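# Compte rendu de visite — atelier d'emballage et de rangement de la maison Nelberg, Olach

La délégation de l'association Hoani s'est rendue en octobre à Olach, à l'invitation de la maison Nelberg, dans le cadre de la préparation du futur espace de distribution de Molarport. L'accueil a eu lieu à 9 h 30 dans l'ancien bâtiment des douanes, construit en 1872 et occupé par la maison depuis 1976. La visite était conduite par Ashton McAlister, responsable des ateliers.

## Présentation des lieux

Le rez-de-chaussée est réservé à la réception des articles et au stockage. L'étage, auquel on accède par un escalier assez raide (point à signaler pour les visiteurs à mobilité réduite), réunit une salle de formation, un bureau et une cuisine d'essai où les gestes d'ensachage et de rangement sont étudiés dans des conditions proches de celles d'un foyer. La maison y reçoit des groupes scolaires, des associations et, deux fois par an, les détaillants de la région.

M. McAlister a rappelé que l'atelier travaillait à l'origine presque exclusivement le papier kraft. Le sac plastique mince y est entré plus tard, à la demande des commerçants, et il occupe désormais la plus grande part des exercices. Le catalogue de référence, consulté sur place, compte plus de 55 modèles, classés par format et par épaisseur de film.
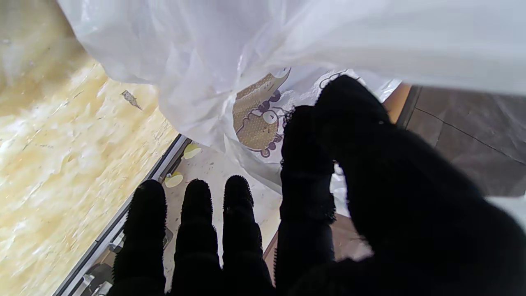

Le choix du sac fait l'objet d'une attention que la délégation n'avait pas anticipée. Un film trop rigide se tient bien à l'ouverture mais se fend aux plis ; un film très souple se prête à toutes les formes et se referme sur lui-même dès qu'on le lâche. Le modèle blanc translucide, orné d'un petit personnage de dessin animé aux grands yeux ronds, tracé en violet foncé sur un fond beige-brun, appartient à cette seconde famille. L'impression suit les plis du film, et M. McAlister recommande de s'en servir comme repère pour remettre le sac à l'endroit avant de le remplir. La délégation a retenu cette indication pour ses propres fiches.

## La cuisine d'essai

La seconde partie de la matinée s'est déroulée à l'étage. La cuisine a été aménagée autour d'une grande table, le plan de travail longeant la pièce derrière elle. Le plateau, à motif marbré pêche et blanc, a été retenu de préférence à un revêtement uni : selon notre hôte, les stagiaires s'y sentent moins observés et travaillent plus volontiers. Nous ne sommes pas en mesure de vérifier ce point, mais la pièce est effectivement agréable.

Les consignes remises aux groupes tiennent sur une feuille :

- ouvrir le sac à plat avant d'y placer un article ;
- garder un bord en prise jusqu'à la fin du remplissage ;
- placer les objets longs dans le sens de la hauteur ;
- ne pas nouer un sac destiné à être rouvert le jour même.

La deuxième consigne est celle qui suscite le plus de questions. Les personnes habituées à l'ensachage en caisse ont tendance à lâcher le bord pour prendre l'article suivant, et le film s'affaisse sur le contenu.

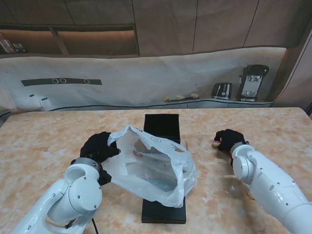

M. McAlister conseille dans ce cas de reprendre l'exercice lentement, avec un seul article, puis d'en ajouter un autre une fois le geste acquis. Notre groupe a suivi cette progression pendant la séance de 11 heures — avec des résultats inégaux, il faut le reconnaître, surtout pour les objets de petite taille.

## Suites à donner

La maison Nelberg met à disposition de l'association deux exemplaires de son catalogue ainsi que la feuille de consignes, que nous pourrons reproduire à condition d'en mentionner l'origine. La question du tri des sacs usagés n'a été abordée que brièvement et devra être reprise par courrier. Il reste également à confirmer la hauteur de table souhaitable à Molarport, les plans actuels prévoyant un meuble plus étroit que celui d'Olach.

La délégation remercie M. McAlister et l'ensemble du personnel pour leur disponibilité.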